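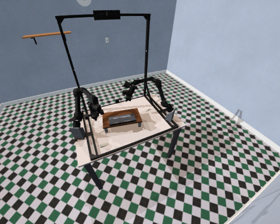

**When does the new bus timetable for Pulomthorpe begin?**

The new timetable begins with the first departures on the last Wednesday in January, and the old one stops at the end of service the night before.

## Route 16 to run later into the evening under new Pulomthorpe timetable

Pulomthorpe District Council has approved changes to four bus routes serving the town and the surrounding villages. The changes follow a public consultation held in the autumn, to which 672 residents replied. Evening services, links to the health centre and the reliability of the morning school journeys were the subjects raised most often.

The largest change is to route 16, which connects the bus station with Prornar by way of the hospital and the Mill Lane estate. The last departure from the bus station is at present 7.40pm. From January it will be 10.20pm on Mondays to Saturdays, with buses running once an hour after 7pm. The last journey back from Prornar will leave at 10.55pm. Sunday times are not affected.

In its report to members, the transport department said that the early finish had been "a long-standing difficulty for people working late shifts and for those visiting relatives in hospital". The report noted that an evening service had been withdrawn from the route six years ago, when passenger numbers were lower and the Mill Lane estate had not been completed.

### Changes to other routes

Route 4 will no longer travel along Station Road between 8am and 9am on school days. Buses will use Chapel Street during that hour and will serve the stops outside the library and the post office. The council said that queues at the Station Road crossing had delayed the service on most school mornings, and that passengers further along the route had missed their connections as a result. Outside that hour the route is unchanged.

Route 9 will call at the Bhattacharjee Health Centre on every journey. At present only alternate buses enter the site, and patients arriving on the others have to walk up from the main road. A new shelter with seating has been put up beside the main entrance. The stop on the main road will be kept.

Route 22, the market day service, will start 20 minutes earlier so that passengers from the outlying villages can reach the town before 9am. The return journey at 1.15pm stays as it is, and a second return journey has been added at 3.30pm.

### Fares and passes

Single and day fares will not rise when the new timetable is introduced. The present fares are fixed until the end of the financial year and will be reviewed in the usual way after that. Weekly and monthly tickets already bought will remain valid on all four routes, including the additional evening journeys on route 16.

Holders of concessionary passes may use the later buses without charge. Passes that are due to expire before the end of March should be renewed by post or at the council offices, and the department advises holders to allow three weeks for a new card to arrive.

### Stops to be withdrawn

Two stops will close. These are the stop at the former dairy on Prornar Road and the eastbound stop at Quarry Bank, both of which the department described as very little used. The nearest alternative to Quarry Bank is 217 metres away, on the same side of the road and reached by a continuous pavement.

A petition against the closure of the Quarry Bank stop was received during the consultation. Members considered it before the vote and agreed that the closure should go ahead, but asked the department to look at the matter again after six months. Residents of Quarry Bank will be told by letter how to send in their comments - the letters will be delivered in the summer.

### Operator

The services will continue to be run by Usoteck Buses, which has held the contract for the Pulomthorpe network for three years. The company has confirmed that enough drivers are in place for the evening journeys. It will also provide a low-floor vehicle for every departure on route 9, as the council had requested on behalf of patients.

The extra cost of the evening service will be met from the rural transport grant for the first two years. The council has made no commitment beyond that period. Passenger numbers on journeys after 7pm will be published every quarter on the council's website.

### Obtaining a timetable

Printed timetables will be available from the bus station, the library, the health centre and the council offices from the beginning of January. A large-print edition can be requested at the same places or by telephone. Notices at all stops will be replaced in the week before the change - passengers are asked to check the route number and the month printed at the top of the notice, as old and new sheets may both be on display for a few days.

Staff from the transport department will be at the bus station between 10am and 2pm on the first day of the new service to answer questions. Those who cannot attend may write to the department at the council offices, marking the envelope "Bus timetable".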